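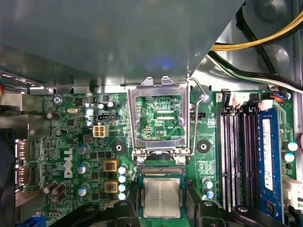

Tollano Wrist Kit

The Tollano Wrist Kit is a camera and recording package for teams that collect hands-on examples for robot learning. It mounts at the gripper and saves video, joint positions and gripper state on one clock. Most of our customers use it for close work inside equipment, where a fixed overhead camera loses sight of the parts. With a desktop computer, for instance, the wrist view looks straight down on the motherboard and takes in the raised socket frame, the thin lever wire beside it and the CPU just below the hinge. The printing on the board, such as FAN_CPU next to the socket, is readable at this distance.

Each kit includes the camera, a mounting plate, a 90 cm cable, the recorder box and a license for Prakden, our review software. Prakden lets an operator trim an episode, tag it as good or failed, and write a short task note before export. Failed episodes are kept unless you delete them -- many teams train on them later.

The recorder holds 200 episodes before it needs to be emptied. Transfer is over a network cable or a removable drive.

Plates are available for Han and Lumton arms. Other arms need the blank plate, which you drill yourself.

Sample set: buyers receive 1,836 recorded episodes of desktop computer service tasks, 1,555 of them tagged as good. The set may be used for training and testing but not resold.

Kits ordered now ship in August. Spare cables and plates are sold separately.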